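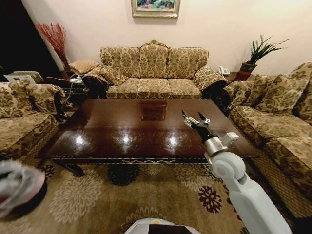
Keeping foreign news cuttings at home — tips

Updated Thu 1 August. Quick one, typed up between other things. Mostly answers to what people have sent in since the Standutach talks got going again and everybody started tearing pages out of the paper.

Cutting

Cut the same day. If the paper goes in the recycling pile it's gone, or somebody has wrapped potato peelings in it.

Long scissors for straight columns. Craft knife and a metal ruler for anything in the middle of a page, old breadboard underneath. Not the good breadboard.

Take the whole headline even if it's ugly and runs over an advert. You can fold it. I've got a drawerful of ceasefire stories from my early years with the headlines trimmed off, and half of them could be any ceasefire anywhere.

Check the back before you cut. Foreign pages are often printed back to back, and the background piece on the ministers is sitting right behind the report you want. Photocopy one side, keep the other.

Continued on page whatever — go and get the rest NOW. Staple the two bits together at the top left corner until you can paste them.

Write the date and the name of the paper on it. Soft pencil, top margin, before you put the scissors down. Biro goes through newsprint and shows on the other side, and felt tip is worse. I do the date, the paper, the page, then one word for the subject. "Border" or "Sanctions" or "Prisoners". The one word saves hours later.

Morning and evening editions

Keep both if they differ. With the Prudier plan the morning papers had it as good as signed and the later ones had the delegation walking out before lunch. Clip them together. Don't throw out the one that was wrong! It's the one you'll want when the arguments start about who expected what.

Same with opinion columns. Keep the ones that annoy you. A box full of people you agree with is no use for anything much.

Flattening

Creased cuttings: lay between two sheets of plain white paper, iron on the lowest setting, no steam. Short presses, don't drag. Let it cool under a heavy book.

Damp cuttings: don't iron. Kitchen roll above and below, change it when it feels wet, then under a board overnight. Never the radiator, they go like crisps.

Tea stain — leave it. Blot it and live with it. Everything I've tried has taken the ink off as well.

Yellowing

Newsprint goes yellow. It's cheap paper and it will go whatever you do, but you can slow it down. Dark cupboard, cool room, not the loft and not the garage. Mine went in the loft in 2000 and by the time I brought them down the edges came off in my hand.

If one really matters, photocopy it onto decent paper and keep the copy in front. The copy gets handled, the original stays put. Front pages, treaty texts printed in full, maps. I don't bother for ordinary reports.

Keep newsprint away from proper photographs and letters. It stains whatever it's lying against. Got a lovely brown rectangle on a letter from my old MP that way.

Paste and tape

No sticky tape. None. It goes brown, then the tape falls off and the brown stays.

Glue stick is all right for scrapbooks you don't expect to last. For keeping, wheat paste. Plain flour and water, simmered in a small pan and stirred the whole time until it goes like thin custard, then pushed through a sieve. It keeps a few days in the fridge with a lid on. Label it, for obvious reasons.

Thin coat on the edges only. Paste all over makes it bubble and cockle. Put greaseproof paper on top, close the book, weight on it, leave till morning.

Fakard paper paste from the craft shop does the same job if you can't be doing with pans. Thicker than home made so let it down with a drop of water first.

Rusty staples and paper clips: slide a bit of thin card under before you lift them. Brass clips are better. Plastic ones are better still, if you can find any that grip.

Boxes and folders

File by subject first, date second. I did it by date alone for years and it's hopeless. A negotiation can go quiet for months and then the next round is at the other end of the box, behind two elections and a budget.

One folder per dispute, not per country. Otherwise you're forever deciding whether the Sriwong water question goes under upstream or downstream, and it ends up in both or neither. Slip of paper in the second folder saying "see Sriwong" if you must.

My dividers at the moment: talks and plans, statements, sanctions and trade, people, maps, letters pages, odds. Odds is always the fattest.

Don't pack a box tight. Don't leave it half empty either or everything slumps and curls, so fill the gap with crumpled plain paper.

Shallow boxes for whole front pages, kept flat. If you have to fold, fold between the columns and never across a face or a map.

Numbering is worth it if you've got a lot. Small pencil number on the back, same number in a notebook with a line about what it is. I'm up to 2207 and the notebook is now more use than the boxes. Leave a wide margin in the notebook for things like "minister denied this a week later".

Maps

Always keep the maps. Papers redraw them every time the line moves and they don't always tell you. Put tracing paper over the old one, trace the border in pencil, lay it on the new one. Scales won't match often, so use a photocopier to get them level first. Fiddly but you see things.

Note which side of the argument the place names come from. Two papers on the same morning can call the same valley two different things, and that's a story in itself.

Radio and telly

Can't cut those out. Index cards by the set with a pencil tied on. Programme, date, who was speaking, what they said as near as you can get it. Quote marks only if you're certain of the exact words, otherwise just put the gist. You think you'll remeber which you did, and you won't.

If it's a leader speaking through an interpreter, write "interp." on the card. I had three versions of the same sentence in June, all from different interpreters, and one of them was practically a threat while another was an invitation to dinner.

Printing off websites

Print it or save it the day you read it. Pages get altered. Make sure the date and the web address come out along the bottom, it's usually a tick box in the print settings, called headers and footers or some such.

Black ink only, it's fine. Turn pictures off if you can.

Don't print the comments. I did once — 70 pages, most of it two men shouting about something from before I was born.

Pests

Silverfish love paste. Keep boxes off the floor, wipe the shelves down, and don't put anything away till its bone dry. Cedar blocks smell nice, not convinced they do anything. Mice: metal tin, tight lid.

Sorting out

Once a year, go through the odds. Duplicates out. Agency reports that are word for word the same in different papers, keep the longest. Bare predictions with nobody's name on, out.

Don't be too quick with the dull ones though. The dull paragraph about a technical committee on customs posts was the bit of the Prudier business everyone was hunting for afterwards, and I'd thrown mine away. Had to go to the library and pay for a copy of a thing I'd used to light the fire.

Library by the way — ask before you give them your boxes. Most won't take loose cuttings. Some will take a notebook and index.

Still to come when I get a minute: getting ink off fingers, mending torn pages, and what to do with foreign papers in languages you can't read. Somebody asked about laminating. Please don't laminate.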